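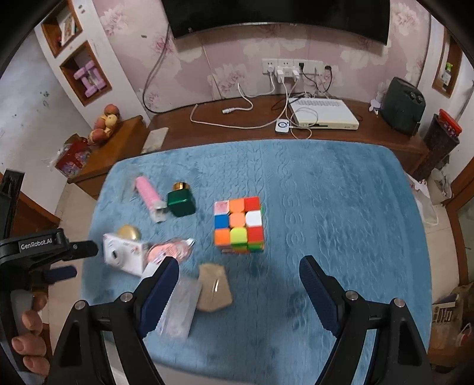
Poste couverture bleue, deux pinces à main, celle du premier plan ouverte, cube au milieu.

Samedi, cahier d'atelier, suite du défaut de fermeture

Repris l'histoire des décrochages sur la pince de droite. Le rapport de Wellivo conclut à un « glissement ponctuel du patin ». Je n'y crois pas. Un glissement ponctuel qui revient 2 fois dans la même matinée, sur le même objet, j'appelle ça un défaut.

Les faits : 194 fermetures enregistrées, et sur une partie d'entre elles la valeur d'ouverture reste figée alors que les mâchoires bougent. Le journal affiche « ouvert », la main sent bien que c'est fermé. Le logiciel Drulix rattrape le retard d'un coup, 60 ms plus tard, et lisse la courbe par-dessus. Très joli sur le graphique, faux quand même.

Mansa Gbeho penche pour le jeu dans les axes de pivot. Possible. Elle a resserré la pince de gauche avant-hier et pas celle de droite, donc la comparaison ne vaut plus grand-chose. À refaire proprement.

Le fournisseur (Sawatzky) garantit le capteur pour 3000 cycles sans dérive. Garanti comment, mesuré par qui ? Demandé la courbe d'essai en octobre, toujours rien reçu.

Côté sécurité : si la valeur figée passe telle quelle dans l'apprentissage, le bras rejouera une pince « ouverte » en serrant. Sur le cube, pas grave. Sur du verre ou des doigts, non. Je bloque l'envoi du lot à Prorari.

À faire :
- démonter la droite, regarder le câble du codeur avant les axes
- refaire la série sans le lissage Drulix
- ne toucher à aucune vis entre deux séries (Mansa, s'il te plaît)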